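Plititz Perforated Storage Basket, White
Item no. 2190-W

The Plititz basket is an open-top plastic container for countertops, shelves and pantry use. The side walls carry rows of small rectangular holes, which let air reach the contents and reduce the weight of the part. An oval cutout in the wall serves as a handle. The rim is plain and takes no lid.

Items taller than the basket can stand upright in it. Long, thin utensils may be laid at an angle over the rim.
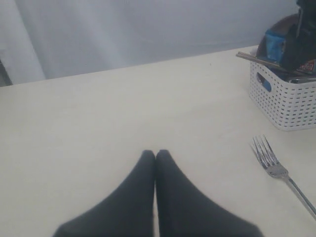 Use and Loading

Shown in white on a cream-white tabletop, filled above the rim, with wooden chopsticks extending over the side and a package in a blue wrapper standing behind them. The metal fork on the table is not included.

Place heavier items at the bottom. Maximum static load is 63 ounces, evenly distributed. Do not lift a loaded basket by the rim. Forks and other flatware should be stored handle down.

Cleaning

Wash by hand with mild detergent and a soft brush. Rinse the holes from the outside. Do not use abrasive pads or solvents. Not for oven or microwave use.

Ordering

Sold singly or by the case. Orders over 1,000 units ship by pallet from the Otesport warehouse. Replacement label clips are listed separately under item no. 1342.

Distributed by Karamanlidis. Specifications revised September 7, 2024.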